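Boletín del taller compartido Tristulik
04/11/2018

El robot de dos manos ya trabaja en la mesa blanca

Desde el mes pasado, el proyecto Pidosel tiene sitio fijo en la zona del fondo del taller, junto al armario de electrónica. Es un robot de torso con dos brazos y dos manos de varios dedos, montado por socios en horas libres. Los antebrazos son metálicos y las carcasas de los dedos, blancas. El montaje mecánico se terminó en junio. Lo que ha venido después es cableado, calibración y muchas tardes de ajustar pares de apriete.

La tarea elegida para esta fase es de barra: colocar un recipiente bajo una boca de salida, sujetarlo sin volcarlo y retirarlo. Se eligió porque obliga a usar la mano completa, con el pulgar cruzado por delante, y porque el vidrio estriado es un objeto incómodo para la visión. Refleja, deforma lo que tiene detrás y cambia mucho de aspecto según esté lleno o vacío. La bandeja de acero inoxidable añade más reflejos todavía.

El control de las manos corre sobre una placa Dokeso, la misma que usamos en la fresadora pequeña. Va sobrada de salidas, pero el regulador se calienta y hubo que ponerle un disipador. Los conectores de muñeca se cambiaron en verano por unos metálicos de rosca. Los anteriores se aflojaban con el giro del antebrazo y cada sesión empezaba buscando un falso contacto. 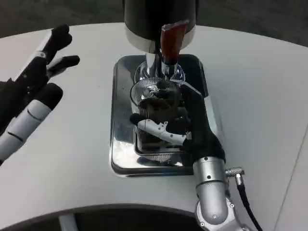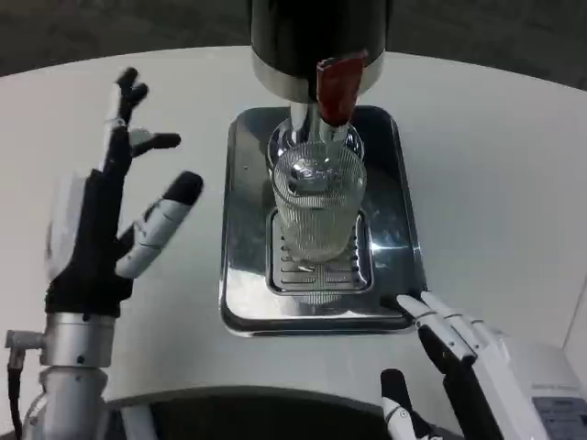
La rutina está dividida en aproximación, cierre, espera y apertura. El cierre es lo que más trabajo ha dado. Al principio se mandaba a todos los dedos la misma consigna de posición y el pulgar llegaba antes que el resto, de modo que empujaba el vidrio hacia atrás y lo sacaba de su sitio. Ahora los dedos largos se mueven primero, hasta notar resistencia, y el pulgar cierra después a velocidad reducida. El límite de corriente se ajusta en el fichero de configuración de cada mano. Por favor, no lo subáis sin dejarlo apuntado en el cuaderno.

La espera parecía lo más sencillo y tampoco lo ha sido. Con la mano quieta y cerrada, los motores del pulgar siguen haciendo fuerza y suben de temperatura. Hemos puesto un máximo de 60 segundos de agarre continuo. Pasado ese tiempo, el programa afloja y vuelve a la posición de reposo.

La mano izquierda no interviene por ahora en el agarre. Tiene una posición de reposo propia, abierta y en alto. La idea es que más adelante sujete la bandeja, pero antes hay que resolver el solape entre los dos brazos cuando trabajan cerca del centro de la mesa. Quien quiera echar una mano con las comprobaciones de colisión tiene el modelo en la carpeta compartida.

En cuanto al dinero, llevamos gastados 594 euros del fondo de proyectos en esta fase, casi todo en conectores, cable flexible y dos servos de repuesto. Las piezas de los dedos se imprimen aquí. Nguyen-Tran, la tienda de suministros de la calle de atrás, nos guarda restos de tubo de aluminio a buen precio.

Normas para quien use la zona:

- El robot se enciende con 2 personas presentes, una de ellas junto a la parada de emergencia.
- La mesa se deja despejada al terminar. Los recipientes van al estante de arriba.
- Los cables de las muñecas no se desconectan con la alimentación puesta.
- Los fallos de agarre se apuntan en el cuaderno con la hora y la versión del programa.

Hay 5 plazas para la próxima sesión de introducción al control de manos. Hace falta haber hecho el curso básico de electrónica o saber soldar con soltura. La inscripción se hace en la hoja del tablón, al lado de la puerta, y el material lo pone el taller.

Compartido 60 veces · 5 comentarios

También en este boletín
Nuevo horario de la cortadora láser
Cómo imprimir falanges sin soportes
Placas Dokeso: notas sobre el disipador
Limpieza del armario de electrónica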